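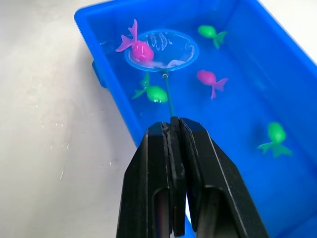
What does a buyer get with the Skollow kit?

The kit is a two-finger gripper, a wrist camera, a mounting plate, the cables, and one year of the Thevar software. The arm is sold separately, and so is the table.

That was the first thing we wanted cleared up when we talked with the product lead at Plonard, the company that makes Skollow out of a rented unit in Milard. The old product page showed an arm in every photo, and a fair number of customers ordered the kit thinking they would get one. "We took some returns over it," the product lead said. "The page is fixed. It says gripper and camera in the first line now."

Skollow is meant for small labs, college programs and shops that already own an arm and want to teach it handling tasks. Plonard has sold 178 kits. Most went to schools, which the company did not plan for. The first version was built with packing shops in mind, and the manual still reads that way in places, with a long chapter on cartons that schools skip.

We asked how a customer goes from an open box to a working task. The product lead said mounting takes 40 minutes for a person who has done it before and most of an afternoon for a person who hasn't. After that comes camera setup, then practice runs with the operator guiding the arm by hand controller. Thevar records the runs and sorts them by task.

"The software is the part people call about," the product lead said. "The bolts are fine. People can do bolts. They call when they have recorded a whole morning and saved it under the wrong task name. You can rename it, but the button is in a bad place. We know."

The kit ships with nine starter tasks. They include folding a cloth, moving cups, sorting blocks, and scooping toy fish out of a tub with a small hand net. The fish task is the one Plonard uses when it shows the kit to visitors. It needs a plastic tub, water, a thin-handled net and some floating fish, all things a customer can buy at a toy store. None of it comes in the box.

"A net handle is a good test of a grip," the product lead said. "It's thin, and the weight is out at the far end. If the fingers don't hold it well, it turns. Then the fish slides off, and you saw exactly why. With a block you can have a poor grip and never find out."

Water makes its own trouble. It throws reflections, the fish drift, and the net drips on everything. The gripper is rated for splashes but not for going under, and Plonard will not cover one that has been in the tub. The manual tells operators to keep the fingers high on the handle — the product lead would like that line printed larger.
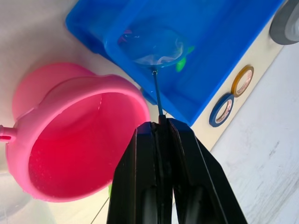 PRODUCT TALK — LABS AND CLASSROOMS
Jun 20, 2020

The second half of our talk was about the work area, and how tidy it has to be. We had noticed a pink bucket and rolls of tape sitting out near the tub. The product lead said a table like that is fine.

"If you clear everything off each time, the arm learns a clean table," the product lead said. "Then somebody puts down a roll of tape and it doesn't know what to do. Leave some stuff out. Move it between runs. Just keep it where the arm won't hit it."

Cables are a different matter. Plonard asks that they be clipped down, and includes clips, though the ones in early kits were too narrow and had to be replaced.

On price, the product lead would only say that schools pay less than shops and that a quote comes by email. Support is free for the first 60 days. After that it is billed by the call, and several customers have complained about it in reviews. We raised this. "It's a fair complaint," the product lead said. "We're a small company and the calls are long. I would like to do a yearly plan, but I don't have one to sell you today."

Replacement fingers are sold in pairs. The slotted ones are standard, and a softer set is planned for November. The soft set will fit every Skollow gripper sold so far, with the same two screws, and owners will need to run the grip calibration again after the swap. Thevar puts up a reminder the first time it starts with new fingers.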